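Play food, and whether it does anything

Dec 5, 2023

My sister-in-law sent me another article about pretend cooking. The claim this time is that children who play with toy vegetables will go on to eat real ones. She sends me a lot of these. I think she believes them and I think she also enjoys annoying me, and it's the season for it, with everybody asking what to buy for everybody's kids.

I read the whole thing, including the part at the bottom where you find out that the site sells toy vegetables.

So let me say where I stand. I have bought three sets of play food in six years. The first was the Leranby one, which came in a crate and had Velcro between the pieces so you could "cut" it. The Velcro filled up with carpet fuzz by spring and after that nothing stuck to anything. You'd pick up half a tomato and the other half would stay on the floor. The second was from Skiko, felt, very pretty, and it got washed once. The third is the soft molded kind, which I put off buying for ages because it looked cheap, and it's the only one that still gets used every week. I have no theory about why. It may just be that it was last.

The article says to look for "realistic proportions and true colors." I'd like to meet the toy company that has managed this. Every set I've seen has a pepper as long as the carrot and an eggplant you could lose in a coat pocket. My son was four before he found out how big an eggplant is, in the produce aisle, and he was pretty upset about it. He did not want to eat it. He wanted to know who had made it so large.

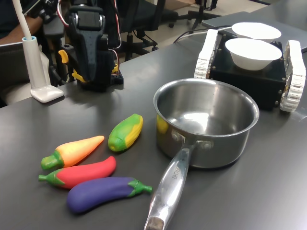
What I've come around to, slowly, is that the pot matters more than the food. All three of our sets came with cookware or had cookware you could add on, and all of it was junk. Thin little pans with a handle that turned in your hand. The kids ignored every one of them and went straight to the cabinet for a real saucepan. A real one has some weight to it, and it makes a noise when you drop a carrot in, even a toy carrot. I gave up and let them have one. The Smadi play pan set is still in the garage if anybody wants it, lids included.

Imad Shboul, who I used to share a desk with and who has four kids, disagrees with me on this. He says give them a wooden spoon and a cardboard box and they won't know the difference. I've seen his kids. They know the difference. They had our saucepan within a minute of coming through the door.

Then there's the number of pieces, which is where the catalogs really lose me. Pusard has a deluxe set with 144 pieces. Who is that for? Half of it will be slices of things. Slices are what you step on, and slices are what you find behind the radiator. A whole vegetable you can pick up and put in a pot and take out again, and as far as I can tell that's the entire game. Mine put them in, stir, announce that it's soup, and dump them out. The corn has been soup so many times. I've been served it with no bowl, on a magazine, and once in my shoe.

Does any of this make them eat vegetables? My daughter has cooked a toy carrot every week for two years and will not let a real one touch her rice. My son eats carrots and never cared for the play kitchen at all. That's a study of two, so don't write in. But I notice the people selling the crates don't have much more than that either. The article mentioned a survey of 802 parents, and as far as I could tell the question was whether they thought their kids were eating better. Sure they thought so. They'd just paid for the crate.

Fares Srour left a comment on my last post asking which set I'd recommend, and I kept dodging it, so fine. Get a small one with whole vegetables, no Velcro, something you can wipe down. Skip the pans. Lend them a saucepan you don't love and check inside it before you make pasta. I didn't, back in January, and there was a chili pepper in the water for about 11 minutes. It held its color better than I would have guessed. My daughter said it was done.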